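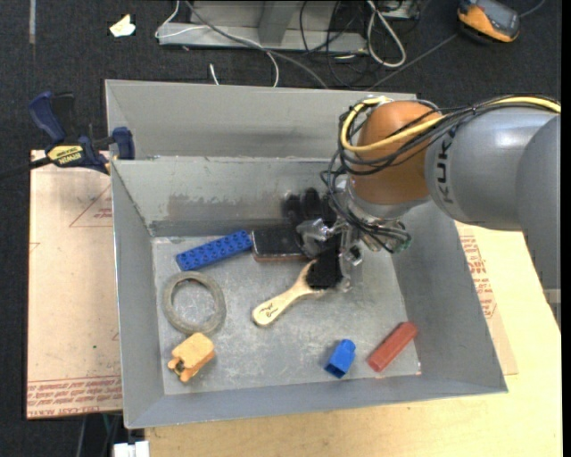

The first thing anybody at the Wirkmont returns center asked me was whether I was there to write about the robot or about them. Fair question! I said both, and a woman with a tape gun on her hip said I'd better start with them, then, and pointed me to the coffee.

So I'll start with the coffee, which is terrible, and with the break room, where I heard most of what I know about picking mixed bins. Wirkmont takes back all the odds and ends other companies don't want to deal with. Hobby supplies, toys, small tools, half a kitchen. It comes in jumbled up and somebody has to reach in, grab a thing, figure out what it is and put it where it belongs. For years that somebody was a person standing at a bench, and on a good shift a good picker could get through more than 500 pieces. Ask them about their shoulders sometime.

Now there's an arm being trained up for the job. The company that sold them on the idea is called Pevimano, and its people have a test bench set up in a carpeted room off the main floor, where an orange and gray KUKA spends its days over a metal bin. What goes in the bin is up to the pickers, and they take it very seriously. A roll of tape lying flat is mean, they told me, with that hole in the middle and hardly any height to grab. Toy bricks are okay until one gets up against a wall. And a brush is a whole argument by itself - do you go for the handle or the head? I sat through ten minutes of that argument and could have listened to ten more.

I kind of expected the pickers to hate the thing, and a few do, a little. One man who has been there 18 years told me he didn't spend all that time learning to tell things apart by feel so he could teach it to a gripper. Then he spent his whole lunch explaining to me exactly how he'd teach it. (You slide the piece away from the wall first. You never go straight down in a corner. He showed me with a salt shaker.)

What's changed so far is mostly the shape of the day. Eight of the pickers now rotate through the test room, a half shift at a time, and they get a bump in pay for it. They load bins, watch the arm try, and write down what went wrong in a notebook that has gotten pretty funny in places. "Grabbed it like a hot potato" is one entry. "Same mistake as my nephew" is another. The engineers told me they read every line, and the software update they put in this April, which everybody calls Pasa, came partly out of complaints about small blocks.

The part people worry about is next year. The plan is to put arms on the night shift first, where Wirkmont has had trouble keeping anyone, and the managers say no day jobs will go. I asked if that was in writing. It's in writing for 30 months. After that, well, the pickers have their own guesses, and they weren't shy about sharing them with me.

There's also the question of who gets the new jobs. Somebody has to look after the arms, clear the jams, and sort out whatever they can't. Pevimano runs a course for that at its Barajas training site, and the first group from Wirkmont has already been through it. Two of them had never used a laptop for work before. One told me she came home with a headache and a certificate and hung the certificate in the bathroom.

I asked the tape gun woman, before I left, whether she'd signed up for the next round. She had. She also wanted me to mention that the coffee machine has been on the repair list since before the robot got there.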